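turkwood_ops
Sorting cell at Ustside has run since January. 1037 picks on the last shift, target 900. Two hand sorters now clear faults.

rana48
So same headcount, duller job?

turkwood_ops
Fewer sore wrists. Pay grade unchanged.
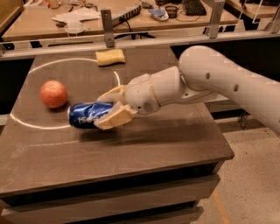

T. Escobedo
Grade reviews should follow the fault log. Clearing a dented can held sideways in the fingers takes judgment, and the old grade never covered it.

rana48
Disagree. It's still sorting.

Contact | © Herkia Forum | Back to top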